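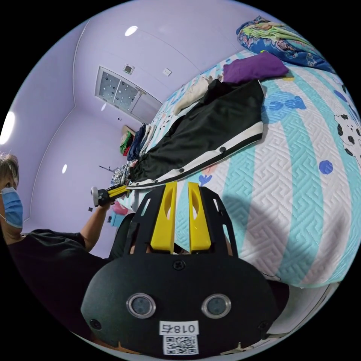
January
Orla Ó Dubhghaill, Bramdale field support

7. Trapped fabric and false closed readings

7.1 What this section covers

This section applies to the Shboul hand-held gripper when it is used in pairs for folding, sorting and clearing clothes in furnished rooms. It covers the fault in which a fastening, cord or fold of cloth gets between a finger and its bracket and stops the fingers from closing fully. The handle may still feel normal to the operator. The width reading will be wrong for as long as the obstruction is there, and in some cases after it has been removed.

The fault was first logged at the Ferncombe rooms during a run of bed-clearing tasks. Joon-young Kwon found it while checking replays in Biteo: the replayed arm closed short on every pick after a certain point and dropped whatever it had been given. Two units were affected. Both had been passed at the start of the session.

Read 7.2 before handling the fingers. If the fingers will not open at all, go straight to 7.5.

7.2 Cautions

CAUTION. Keep fingertips out of the gap between the fingers and out of the slots in the bracket. The return spring closes the fingers without warning when an obstruction comes free.

CAUTION. Do not pull on the cloth to free it. A snap or zip under tension can leave the bracket at speed. Release the handle first and support the cloth with your other hand.

CAUTION. Do not cut cloth with the gripper still attached to it. If a garment has to be cut, follow 7.5.

CAUTION. When two operators work at one bed, only the operator holding the affected gripper clears it. The second operator puts both grippers down and steps back.

Note. Masks worn under site rules muffle speech. Agree the word "stop" before the session and say it loudly. The other operator repeats it.

7.3 Recognising the fault

Any one of the following is enough to stop work.

The closed reading in Biteo is below 2,724 with the handle fully released and nothing between the fingers. A sound unit returns to 2,724 every time. The Ferncombe units were returning to 1,935.

The two fingers are at different heights or different angles when viewed from the front with the gripper level. Lens distortion in the live view makes straight parts look bent, so check this by eye on the gripper itself and never from the recording.

A garment lifts with the gripper after the fingers have been opened.

The handle clicks or drags over part of its travel.

The width trace shows a flat step where the operator closed the fingers. A flat step also appears when a thick item is held correctly. Compare it with the next empty closure before deciding.

Note. The fault does not raise an alarm on the unit. Firmware before the current release does not compare closed readings between picks, and the current release does so only when the session type is set to Cloth.

7.4 Clearing a trapped item

Allow five minutes. You will need the flat plastic pick from the case, a dry brush and the paper session sheet.

1. Say "stop". Hold the gripper where it is. Do not lift it off the bed.

2. Leave the recording running until you have read the unit label aloud, including the side. A right-hand unit carries the character 右 after the number. Tadeusz Kwiatkowski has twice had to match a spoken number to the wrong half of a pair, and the side is what settles it.

3. Stop the recording in Biteo. Mark the take Fault, then choose Fabric. Do not choose Operator error, which removes the take from the fault count.

4. Lower the gripper until the fingers rest on the bedding and take the weight of it in one hand.

5. Open the fingers slowly to the full width. If they stop early, do not force them. Go to 7.5.

6. With the fingers open, look through the hole in each finger and then along the gap between the finger and the bracket. Snaps tend to lodge in the hole. Drawcords and loose piping tend to run behind the finger.

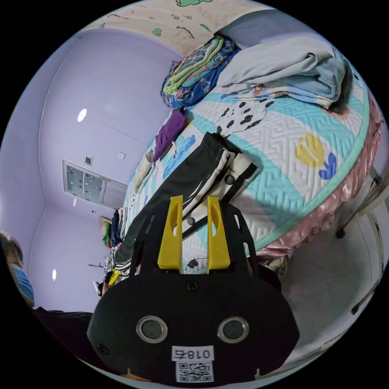

Fig. 2. Unit 018 (right), both fingers against a black and white garment on the bed.

7. Move the cloth back the way it went in. For a snap, slide the fabric sideways until the snap is clear of the hole, then lower it away. For a cord, ease the loop out with the plastic pick. Do not use a screwdriver or a key.

8. Lift the gripper clear and close the fingers on nothing. Repeat, then check the reading as in 7.6.

9. Brush out the slots in the bracket. Lint from quilted bedding collects there and can hold a finger off its stop by itself.

10. Write the unit number, side, type of garment and type of fastening on the session sheet.

Note. Leave the garment on the bed until step 10 is done. If it is tidied away or folded first, the fastening often cannot be identified afterwards.

7.5 Fingers that will not open

1. Release the handle completely. Wait for the spring to settle.

2. Switch the unit off at the handle. The reading is lost at this point, so write it down first if it is still on the display.

3. Ask the second operator to hold the garment slack on both sides of the fingers. The second operator's hands stay at least a hand's width from the bracket.

4. Try the handle again, using the pressure you would use for a normal pick. If the fingers move, return to 7.4, step 6.

5. If they do not move, lay the gripper and garment down together on a flat surface and call the bench. Do not loosen the small screw below the fingers. It holds the front cover and the spring guide, and on this model the two come away together.

6. The bench will decide whether the garment is cut. Garments on loan from a household are not cut without a signed release.

Sinéad Nic Giolla handles bench calls for Ferncombe in the mornings. After 2 p.m. calls go to the Bramdale desk, which can talk you through steps 1 to 4 but cannot authorise cutting.

7.6 Checking the unit before it goes back into use

1. Switch on and wait for the steady light.

2. Open and close the fingers fully ten times with nothing between them.

3. Read the closed value after each closure. All ten must be 2,724.

4. If any value differs, re-zero the unit from the Biteo device page and repeat from step 2. Re-zero once only.

5. If the second set also differs, take the unit out of service. Tie a red tag to the handle. Do not put tape or a sticker on the front face, where it can cover a lens or the square code.

6. Check the other unit of the pair in the same way, even if it has shown no fault.

CAUTION. Never re-zero a unit with cloth still in the bracket. Biteo accepts the obstructed position as closed and every later width is wrong by the same amount. This happened with one of the Ferncombe units. The take looked clean in the trace, passed the automatic check and reached the robot arm, which then over-closed on a coat hanger and tripped its force limit.

7.7 What to do with the recordings

Takes made after the last good closed reading are suspect. They are not to be deleted.

1. In Biteo, open the session and sort by unit.

2. Find the last take that begins with an empty closure at 2,724.

3. Mark every later take from that unit Hold. Takes from the other unit of the pair are marked Hold as well if the task needed both hands.

4. Add the fault note to the first held take only. Copying it to all of them fills the reviewer's queue.

5. Tell the reviewer. Mayu Kudo reviews held takes for cloth sessions and will return them as usable, correctable or rejected.

Takes with a constant offset can usually be corrected. Takes in which the reading drifts cannot. Do not attempt the correction on site.

7.8 Reducing the risk

Before the session, go through the clothes and fasten all snaps, zips and hooks. Side-snap trousers need the most attention. Tie long cords short or leave those garments out of the set.

Approach a garment from a plain area of cloth where the task allows it. If the task calls for picking at a cuff or side seam, make an empty closure after every pick and glance at the reading.

On stitched or quilted bedding, keep the finger tips level with the surface. Pressing down drives the bedding up between the fingers along with the garment. Ruffled or loose edging at the side of the bed should be tucked under the mattress, or the operator should work from another side.

Stand so that your own sleeves and the other gripper stay out of the closing path. Where the room is too narrow for both operators, run the task as two single-hand sessions and record this on the sheet.

Replace the fingers if the rim of either hole is chipped or has a raised edge. A raised edge catches thread, and filing it down changes the closed reading. Fingers are supplied in matched sets and must be changed as a set. For fitting, see section 9.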